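Hand-held gripper demonstration (cloth handling)

Hand-held gripper demonstration is a way of teaching a robot to handle objects by having a person do the job first, with a gripper held in the hand and a camera fixed to it. I've been writing up methods like this one for the Windell robot learning pages, and it's the one I get asked about most, so this entry runs a bit longer than its neighbors.

How it works

The idea is simple enough. You squeeze, the fingers close, and the camera records the whole thing from just behind the fingertips. Later a program works out where the gripper was at each moment and how far open it was, and that becomes the training data. A robot arm with the same kind of fingers and the same kind of camera can then be trained on it, and it never has to be in the room while you're working!

Most rigs use a very wide lens (fisheye, or close to it), so straight edges bend and the picture often ends up round. People new to the data always want to flatten it out. I did too. Most of us at Windell leave it alone now, mainly so the model gets to keep the stuff out at the sides — a second gripper, say, or the place where the cloth has to go.

Why cloth

Cloth is hard. A mug has one shape and a T-shirt has as many as you care to count, and half of them hide the corner you wanted. The fingers need to come in low, pinch one layer and leave the next one alone. Dark fabric makes it worse, with folds that barely show up on camera, and plush blankets squash and spring back in ways I still can't guess.

Our own cloth set, which we call Pelletier, was started in August by Imke Vogler and me. It has 767 recordings in it, from 41 homes and offices, and a good recording lasts some 40 seconds. Each one is done with either one gripper or 2, one in each hand. The two-handed ones are slower to make and a lot more useful for big items.

Results so far

We trained a small policy on the set and ran it on a two-armed bench robot called Moltier. It's pretty decent at picking up a single loose cloth, and it's much weaker when fabrics of similar color overlap. It also likes to grab too deep, taking the thing underneath along for the ride. More data from messy seats and beds helped with that, more than making the network bigger did.

Views from the gripper camera, with black and dark gray cloth ahead of open fingers: 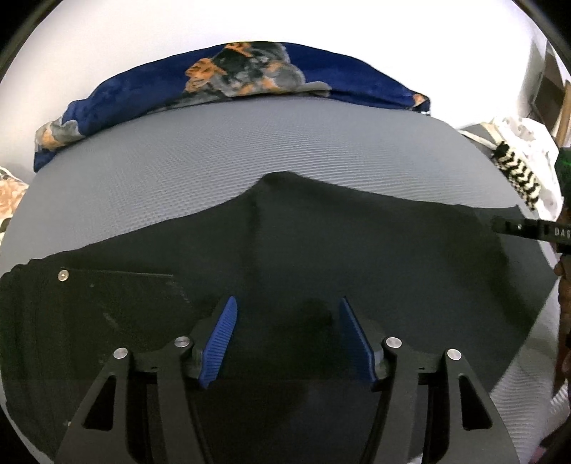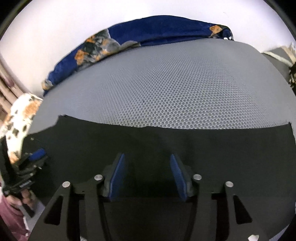 Marlene Meinecke disagrees with me about the lens, and she has asked that her view go into this entry: flattening costs very little if you keep the original alongside, she writes, and it makes the cloth edges much easier to label by hand. She would also like to see the one-gripper and two-gripper recordings scored separately before anyone says which kind is more useful.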